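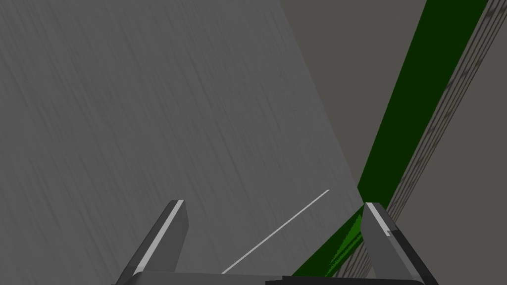 What does a buyer receive with a simulated gripper kit?

A set of virtual rooms, a model of a two-finger gripper, and the software needed to run one inside the other.

Contents | Previous | Chapter 6 | Next | Glossary

Chapter 6. Evaluating a Simulation Kit

Many schools now teach robot handling on a computer before students use a physical arm. This chapter reviews one product of that type, the Plullthorpe kit, sold by Jeranance under a yearly service plan. The review is based on the release dated 07/01/2019. Later releases may differ in price and in the number of rooms supplied.

The kit contains 424 practice tasks. A single license covers 24 student seats and 2 instructor seats. Support is provided by Mundoditz, which also maintains the printed manual of 442 pages. Students should read the manual's section on camera views before attempting the exercises - the view from the gripper takes some practice to interpret. 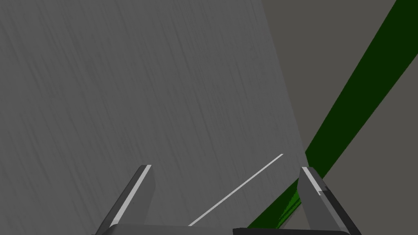
Figure 6.1. Gripper view with the fingers open, facing a gray surface.

Jaqueline Cárdenas, who tested the kit at the Radonjić training center, judged the controls easy to learn but found the surfaces plain. Her report recommends the product for first-year courses. It advises advanced programs to request a trial period, as contact between objects is modeled in a simplified way. 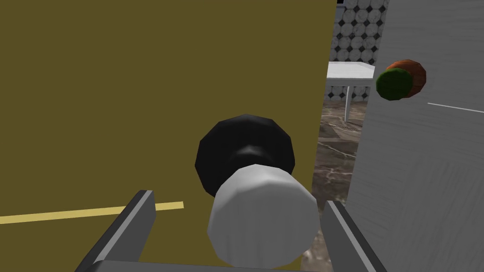

Figure 6.2. A black and white object between the gripper fingers.

Section 6.1 describes installation and license terms. Section 6.2 considers the quality of the rendered rooms, and Section 6.3 compares the cost of the service plan with that of a physical training arm. Terms printed in bold are defined in the glossary.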